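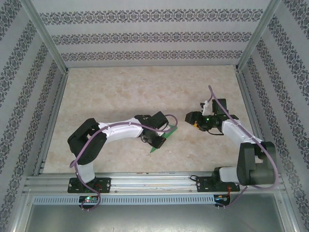 Green, flat and pointy at the corners.

Why does paper stay folded?
Brastenley Kids' Page. Updated November 1, 2022

Quick one today. Grab some paper. Any paper. An old envelope will do, or the back of a spelling sheet (a finished one please).

Bend it over. Don't press. Let go. It springs back, mostly. Now bend it again and run your fingernail along the bend, hard. Let go. Stays put, or nearly. Same paper, same hands. So what changed?

What's inside paper

Paper is made of fibers. Teeny threads, usually from wood. They get mixed with lots of water, spread out thin, squashed and dried. When they dry they grip onto each other all over the place. Tear a corner off your sheet and look at the torn edge. Fuzzy, right? Those are fibers sticking out.

When you bend paper gently the fibers just flex. Like a ruler. Let go and they push back to where they were.

When you press a fold flat, some fibers get bent too far. Some get squashed. Some let go of there neighbors. They can't push back all the way any more, so the paper keeps the bend. That line is called a crease.

Flat paper is floppy. Folded paper isn't!

Hold a plain sheet by one edge. Droops, doesn't it. Now put one crease down the middle, open it halfway like a book and hold it by the short end. Much stiffer. The two sides hold each other up. For the sheet to flop, the crease would have to bend the hard way, and it doesn't want to.

Origami folders use this all the time. Origami is paper folding from Japan (ori means fold, kami means paper). A few folds and a thin square can point upward, with a tall peak and smaller flaps tucked round it. Look how the green changes as well. It's all one color, but a face turned away from the light looks darker.
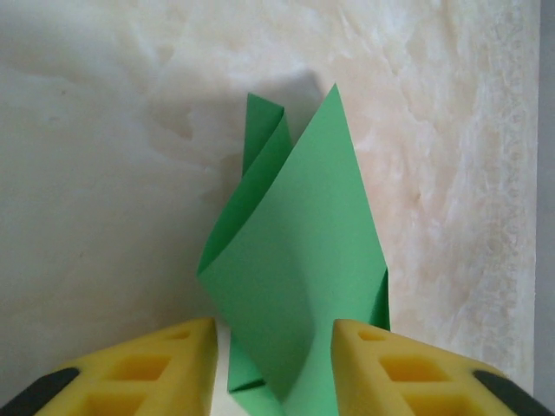 Try it: the paper bridge

You need:
4 sheets of the same paper
2 stacks of books, same height
coins or buttons, lots

Lay one flat sheet across the gap between the books. Put coins on the middle, one at a time. Count them. Write the number down before you forget, it won't take long.

Second sheet: one crease down the long way. Try again.

Third sheet: fold it back and forth like a fan, all the way across. Folds have to run from one stack of books to the other, not sideways. Try again. In our Homiment classroom test the fan held 51 buttons before it went. We did 30 tries altogether and the floor was buttons everywhere.

Last sheet is yours. Invent something.

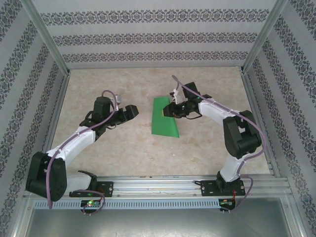
You don't have to start with a square, by the way. Most origami books say square and a square is easiest, because the corners match up. But any shape folds. The green piece in this one is more of a strip, wider at the bottom, with the bottom cut on a slant. Fold a shape like that in half and the edges might not meet. You get a step or a spare pointy bit. Cut one out and see what yours does. Then try folding it a diferent way and see if the leftover bit moves.

Long folds first, small ones after. A thick wad of paper is hard to crease, every fold doubles the layers. One layer, two, four, eight. Try to fold a sheet in half over and over and see how soon you get stuck.

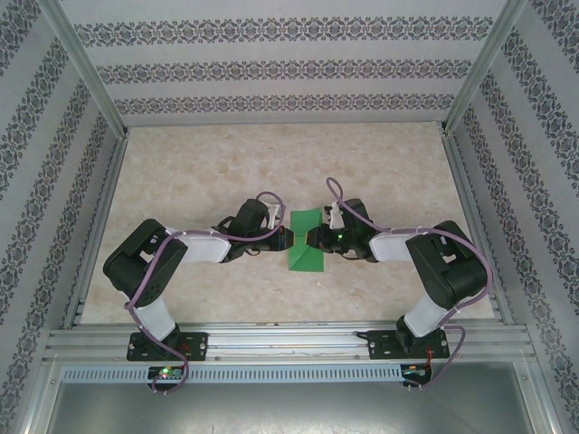
And when you do get stuck, unfold the whole thing and look at all the lines. Some creases poke up toward you. Those are mountain folds. Some dip away. Valley folds. Flip the paper over and every mountain is a valley.

Can you un-crease it?

Nope, not fully. You can flatten it under a heavy book and it'll look better, but the bent fibers stay a bit bent. Hold the sheet up sideways to a lamp and the line is still there.

More words

Crease: the line a fold leaves behind
Fiber: one tiny thread in the paper
Pleat: folds going back and forth, like your fan

Next page: why wet paper rips so easy. Bring a towel.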